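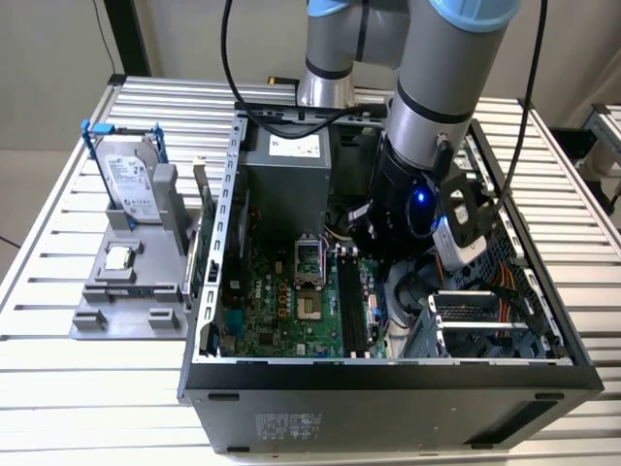
오래된 데스크톱 컴퓨터를 고쳐 쓰는 일이 아직도 의미가 있을까?

쓰던 사람이 무엇에 쓰려는지에 달려 있지만, 나는 대부분의 집에서 의미가 있다고 생각한다. 글을 쓰고 편지를 주고받고 사진을 정리하는 정도라면 십 년 가까이 된 본체도 메모리를 늘리고 저장장치를 바꿔 주면 꽤 오래 더 버틴다.

이런 이야기를 꺼내면 으레 돌아오는 말이 있다. 그 시간에 새것을 사지 그러느냐는 것이다. 나도 그 말을 이해한다. 시간은 귀하고, 새 컴퓨터는 예전보다 싸고, 무엇보다 상자에서 꺼낼 때의 그 기분이 좋다. 나라고 그 기분을 모르겠는가. 그래도 나는 본체를 눕혀 옆판을 떼어 내고 안을 들여다보는 저녁을 좋아하고, 그 저녁이 그저 취미로만 취급되는 것이 조금 서운하다.

델 같은 회사의 사무용 본체를 처음 열어 본 사람은 대개 생각보다 알아보기 쉽다는 데 놀란다. 네모난 회색 덩어리는 전원 장치이고, 넓게 깔린 초록색 판이 메인보드이고, 길쭉하게 나란히 뻗은 홈은 메모리를 꽂는 자리다. 드라이브가 들어가는 철제 칸도 있고, 빨갛고 노란 전선 다발도 있다. 이름을 하나씩 배우고 나면 그때부터는 컴퓨터가 덜 무섭다. 내 친구 다니차 마티치는 이것을 남의 집 부엌에 처음 들어간 느낌이라고 했다. 서랍 몇 개만 열어 보면 숟가락이 어디 있는지 금방 알게 된다는 뜻인데, 나는 이 비유가 마음에 들어서 허락도 없이 여기저기 쓰고 다닌다.

물론 조심해야 할 곳도 있다. 내가 가장 긴장하는 곳은 언제나 CPU 소켓이다. 고정 틀을 들어 올리면 금빛 접점이 촘촘하게 드러나는데, 그 앞에서는 말수가 줄고 숨도 얕아진다. 처음 배울 때 나를 가르쳐 준 크룸 라둘로비치 씨는 소켓이 비어 있는 동안에는 찻잔도, 나사도, 손가락도 그 위로 지나가지 못하게 했다. 그때는 유난스럽다고 생각했는데 이제는 내가 똑같은 소리를 한다. 접점 하나가 휘면 바늘 끝으로 되돌려 놓느라 저녁이 다 가고, 그러고도 못 쓰게 되는 일이 드물지 않다.

우리 동네에는 '호벨'이라는 작은 수리 모임이 있다. 10월에 처음 나갔을 때 내가 들고 간 것은 켜지지도 않는 본체 하나였고, 속으로는 버릴 핑계를 얻으러 간 셈이었다. 그런데 아피크 구나완이라는 젊은이가 메모리를 모두 빼 보라고 하더니 지우개로 접촉면을 닦아 주고는 하나씩 다시 꽂아 보게 했다. 손은 거의 대지 않고 옆에서 기다려 주었다. 나는 그 기다림이 참 고마웠다. 남이 고쳐 준 물건과 남이 지켜보는 가운데 내가 고친 물건은 집에 가져왔을 때 대하는 마음이 다르다.

그 본체는 지금도 쓴다. 이 글도 그것으로 쓰고 있다. 팬 소리가 조금 크고, 켜지는 데 46초가 걸린다. 성미 급한 사람은 못 견딜 시간이지만 나는 그동안 물을 올린다.

반대하는 쪽의 말도 들어 보아야 공평할 것이다. 라도미르 크라스니치는 모임에서 나와 가장 자주 다투는 사람인데, 낡은 기계는 전기를 많이 먹고 보안 업데이트도 끊기니 붙들고 있는 것이 오히려 낭비라고 한다. 맞는 말이다. 나도 13년 된 본체를 고치겠다고 고집을 부리다가 결국 부품 값만 날린 적이 있다. 모든 것을 살려야 한다고 말하고 싶지는 않다. 다만 살릴 수 있는지 없는지는 열어 보고 나서 정했으면 좋겠다. 나사 몇 개만 풀면 알 수 있는 일을 알아보지도 않고 내다 버리는 것이 나는 아깝다.

제조사에도 부탁이 하나 있다. 예전 사무용 본체는 공구 하나 없이 열리는 것이 많았고, 드라이브도 딸깍 소리와 함께 빠져나왔다. 누군가 고칠 사람을 생각하며 설계했다는 것이 손끝으로 느껴졌다. 요즘 얇은 제품은 메모리가 아예 기판에 붙어 나오는 경우가 많다. 얇아서 좋은 점도 있겠지만 책상 밑에 두고 쓰는 물건까지 그렇게 얇아야 하는지 나는 잘 모르겠다.

혹시 창고에 본체가 한 대 잠들어 있다면 이번 주말에 한번 꺼내 보시기를 권한다. 전원선을 뽑고, 밝은 자리에 눕히고, 풀어낸 나사는 작은 접시에 모아 두시라. 먼지만 털고 도로 닫아도 괜찮다. 나는 첫 번째 본체를 그렇게 세 번이나 열었다 닫은 다음에야 겨우 메모리에 손을 댔다.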